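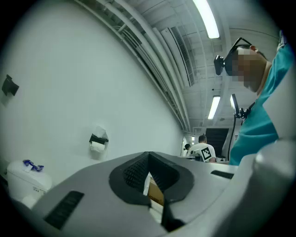
Workshop > Notices > Helpers Wanted

We use cookies to remember your settings. OK

Come build with us! Our little shared workshop in Cedthorpe is putting together hand-held grippers for a home robot called Cowie, and we'd love 4 more pairs of hands (beginners very welcome - I couldn't solder in August). You'd fit mesh inserts, chase loose cables and try the grippers out on ordinary boxes. Sessions run three hours, there's soup, and we start Saturday, September 28, 2024. Write a line or two to Oksana Demchenko at the front desk and tell her what you like to tinker with.

Comments

Octavian Bratu: Can I bring my own screwdrivers?

Oksana D.: Please do, ours wander off!

uvgate_pat: Is there parking for a van?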